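ok short thread on the pushing result, because people keep asking and I keep giving half answers in DMs

task is old and boring on purpose. arm, one rod pointing down, plastic shapes on a board. you type "push the yellow block next to the green star" and it should do that. no grasping

last year's policy (we call it Pollent) was trained on 581 demos, all teleop. fine on single moves. bad once the blocks bunch up - it shoves the whole pile and calls it a day

so the new thing, Serau. same demos, same network size. only change is how we label them

old way: one sentence per demo, written afterward. new way: chop every demo wherever the rod changes direction hard, then write a sentence for each peice. way more text, zero new robot time

the chopping is dumb. threshold on heading change, min length 2 seconds, done. we tried a learned segmenter for most of October and it was worse. long story, will write it up some day

eval: 200 instructions, same list for both policies, start layouts fixed ahead of time. half start spread out, 100 start clustered. person scoring doesn't know which policy is running

spread out: basically a tie. Serau a hair better, I would not bet money on it

clustered: Pollent gets around a third. Serau gets well over half. that's the whole result, that's the paper
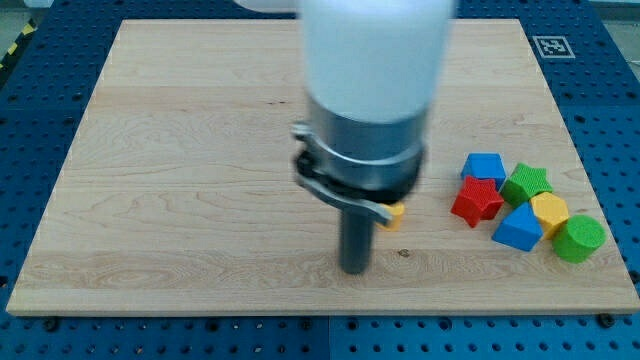

the failures are more interesting tbh. biggest bucket is two shapes with the same color. say "the blue one by the star" and it picks a blue one and commits, hard. never goes back to check

second bucket is pushing from the wrong side. it gets to the right block, then needs to loop around to the far side and just... doesn't. leans on it from where it is

relabeling doesn't fix that one I think. not enough loop-arounds in the demos. Wattimena (our sim setup) has plenty so next step is mixing those in, if the friction gap doesnt kill us

things I'd want to know if I were you: one arm, one board, one set of shapes. haven't tried other objects. haven't tried a second lab

labels + the chopping script go up with the Havau release. demos too if I can get the upload to stop timing out

ok back to it, eval rerun finishes at 6 and I need to reset the board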